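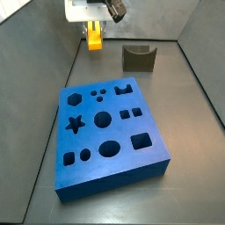
Break-in at the Bakke storage hall

The police have arrested a man, 25, after a break-in at the Bakke storage hall on the north side of town. It is the third break-in there since May.

According to the police report, the alarm at the hall went off at 2:40 a.m. A driver from Fumis, the delivery firm next door, was loading his van and saw a person climb out through a side window with two bags. He stayed in his vehicle, called the police and gave them the direction in which the man ran. The man was stopped ten minutes later near the bus station.

In the bags the officers found hand tools, a cash box and copper wire. The owners have put the value at $3,404. The window and its lock must also be replaced, and this will cost $1,166 more. Most of the tools belong to Listex, which rents the back part of the hall, and they were returned the same morning.

"We are glad that the driver did not try to stop him alone," said Trygve Hellström, who manages the hall. "Tools can be bought again."

The man is charged with burglary and damage to property. He has not yet entered a plea – his first hearing is on June 22, 2020. The police have not said if they connect him with the two earlier cases.

Tenants who miss something from their units are asked to send a list, with serial numbers if they have them, to the office on Nadasham Road. New keys for the side entrance can be collected there too, and the old ones must be handed in.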